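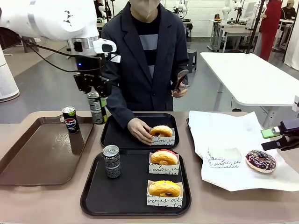
Figure 4. Serving task in progress: left gripper with a can, right gripper at a doughnut, partner at the middle tray.

4.3 Recording the drinks and doughnuts task

Read section 4.2 (Homing the arms) first. One set for the Riltbridge trainer is 400 episodes. Each episode covers one order, from the first movement of either arm until both arms are back at rest.

Note: The partner is the person standing across the table from the robot. The operator drives both arms and does not speak to the partner while recording.

Setting the table

1. Put the brown tray on the left of the table and stand the cans on it. Leave the front of the tray clear so that the gripper has room to come in.

2. Place the two black trays in the middle, one behind the other. Both must be empty at the start of an episode.

3. Cover the right-hand tray with a sheet of white paper. Crumpled paper is fine – do not smooth it out between episodes.

4. Lay the doughnuts on the paper with the stack of printed bags to their left. Use different toppings so that each order can be told apart in the labels.

5. Give the partner the tongs.
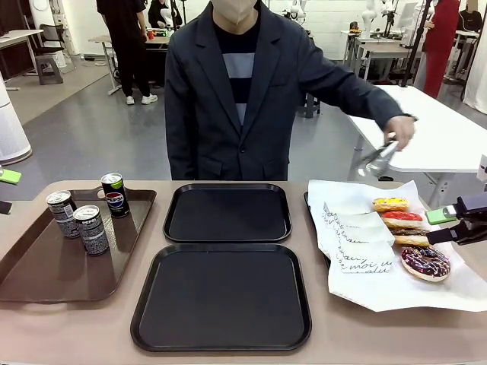 Recording an episode

1. Open Stundska on the operator's desk and choose task 807.

2. Read the order on the screen and press Start. Wait for the tone before moving either arm.

3. Use the left arm for cans and the right arm for doughnuts. Do not cross the arms over the middle trays.

4. Keep cans upright while they are held. Lower each one until its base touches the tray, then open the gripper.

5. Return both arms to rest and press Stop.

6. Mark the episode Good, Retry or Discard. A dropped item that was picked up again counts as Good if the order was completed.

Change the order of the doughnuts after every 5 episodes. Replace any doughnut whose topping has come away.

Caution: The partner's hands may be inside the reach of the arms. Keep the speed limit at the Shared setting and one hand near the stop button.

Caution: Use sealed cans only. If a can leaks, press the stop button and dry the table and both grippers before homing the arms again.

If Stundska shows "Left stream late", discard the episode and check the cable at the left wrist – see section 6.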